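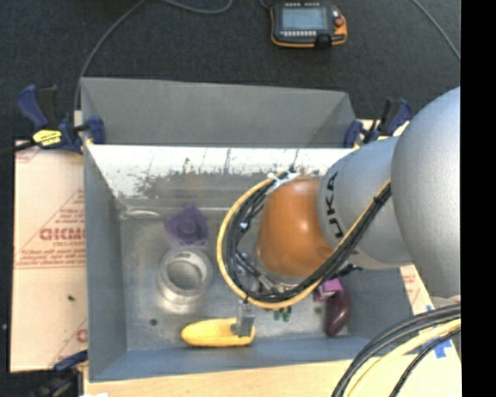

Mondena sloped bin in grey metal, clamped to a workbench at all four points.

Mondena Sloped Bench Bin

If you sort small mixed items at a bench, you know how quickly they end up jammed in the corners of a square tub. The Mondena has slanted sides all the way around, so things tend to slide back down to the flat floor where you can get at them. It's a simple idea and we like it a lot!

The open top is wide enough to reach in from any side, and the pale grey walls make coloured items easy to spot — yellow, purple and magenta all show up nicely, and even a clear jar lying on its side is easy enough to find. Expect the metal to pick up dark smudges along the upper panel once it's been in service. Ours wipe down with warm water and a bit of dish soap, though a few marks always stay put (we've stopped worrying about them).

Holding it down

The bin sits on any flat workbench and has no feet or bolts of its own. We recommend bar clamps, one near each corner wherever your bench allows. Blue-and-black ones like those in the photo do the job well. Snug them up by hand, check that the bin doesn't shift when you lean on the wall, and leave it at that. Clamps are not included.

Details

Finish: bare grey metal inside, no paint or liner
Weight: 12 kg
Item code: PR-967
Spare floor panel: sold separately, code PR-52
Sold by: Prirnia, singly or by the pallet

What people use it for

Sorting returned housewares is the big one. Dariusz Bednarek in our workshop keeps one for odds and ends that come back without a box, and he's had the same bin through two changes of bench. We've also sold them to a toy library, a bottle depot and a theatre props store, where Ketill Hallgrímsson tells us it holds plastic fruit between shows.

It's not meant for liquids. If you need something watertight, have a look at the Jabłońska tray instead, a shallower piece with a rolled rim.

Ordering

Single bins are kept on the shelf and leave our warehouse the next working day. For pallet orders, write to Radosław Nowicki with your bench depth and delivery address, and he'll work out the freight for you. The next pallet run is in March. Colour samples for the painted version can be posted at no charge — the dark green is a favourite around the office.

Page updated February 18, 2021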